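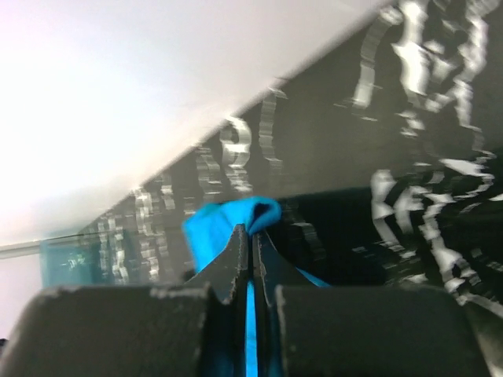
# Cloth Handling at Turnier: A Gallery from the Data Collection Floor

This gallery presents the cloth portion of the Cunero program, in which Turnier gathers recorded examples of everyday handling tasks for use in training a learned control policy. Cloth was chosen as the first material of study. It has no fixed shape, it hides parts of itself when folded, and it seldom lies the same way twice.

Each recording, called an episode in the program, covers a single attempt at a single task. An operator guides the arms from start to finish, and the system stores the wrist views together with the joint positions and the opening of each gripper. The operator's commands are kept in a separate channel, so that the motion requested and the motion performed can be compared at a later stage. Views from the wrist are central to the work, for it is from these views that the trained policy must decide where to close the fingers and when to let go.

The opening view of the gallery belongs to the category filed as "closed grip." The two pointed fingertips are shut on a fold of blue cloth, and a narrow strip of the same fabric shows between them. Reviewers give particular attention to views of this kind, for the label marking a secure hold must be placed at the correct moment in the episode.

## Two Arms and a Garment

Tasks that require a second arm are recorded under a separate protocol prepared with Ivanyshyn, our partner for annotation. The protocol asks the operator to bring the fabric into a position where the second gripper can reach it without crossing the first. Labels for these episodes name the gripper nearest the fabric, the gripper in motion, and any part of the material hidden from the wrist view.
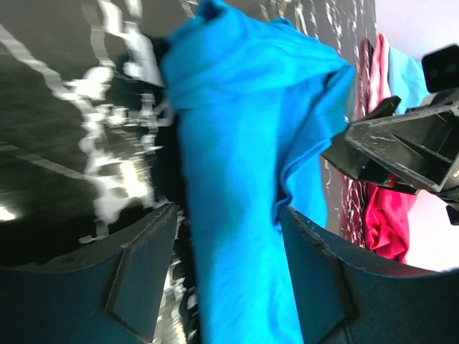 Hanging fabric is among the more demanding subjects in the collection. A corner may turn away from the camera, and deep folds may conceal the edge the policy is expected to find. Annotators are instructed to mark an edge only where it can be seen and to leave it unmarked elsewhere. Color is recorded as a property of the episode as well — a policy trained on one shade alone tends to search for the shade and to overlook the shape. Patterned surfaces are retained in the set on the same principle.

## Cloth in Motion

Episodes are stored at a constant rate of 30 views per second, and every view is kept, including those softened by movement. Earlier practice at Turnier was to remove blurred views before training. The practice was ended in January, following an internal review which found that policies trained on sharp views performed poorly during quick movements of the arm.

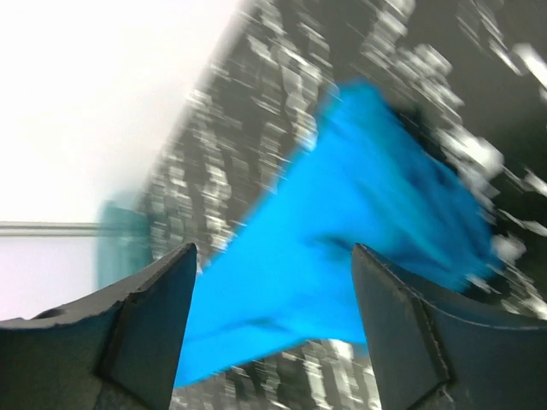
Blur is graded on a scale of 4 levels, with the lowest level reserved for views in which the edges of the fabric are crisp. The grade is assigned by software and confirmed by a reviewer. Where the two disagree, the reviewer's grade is entered and the disagreement is noted in the episode record. Views at the highest level carry no fingertip labels, although they remain part of the sequence supplied to the learning system.

## About the Collection

The cloth set holds 725 accepted episodes, recorded over 33 sessions. An episode is accepted when all channels are complete, the clocks of the wrist cameras agree, and the task description matches the motion performed. Failed attempts are accepted on the same terms as successful ones and are labeled accordingly. Storage and version control are provided through Fisavik, and each release is locked before it is passed to the training group.

Partner institutions may request access to the episode records, the labeling guide, and the blur grading scale through the Cunero program office. Requests should state the intended use and the release required. The next portion of the collection will cover rigid household items and will be presented in a separate gallery.

*Gallery updated 27/11/2023*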